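Open Day at the Zindberg Workshop

Zindberg opened its robot workshop to visitors for an afternoon in October. Kaisu Turunen led the tour, which took in the test floor and ended with the two-arm table. Groups were kept to 10 people and the last one went in at 4. Children could stand at the front.

Two-arm table, bowl nesting demo

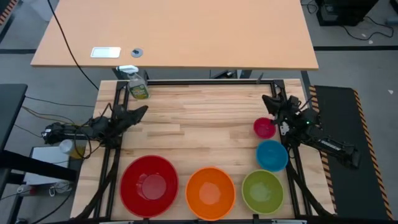
Kaisu's talk at this station covered how the arms share one table without getting in each other's way. The bowls run down in size from the big red one to the little pink one by the right gripper. Questions went on past closing time.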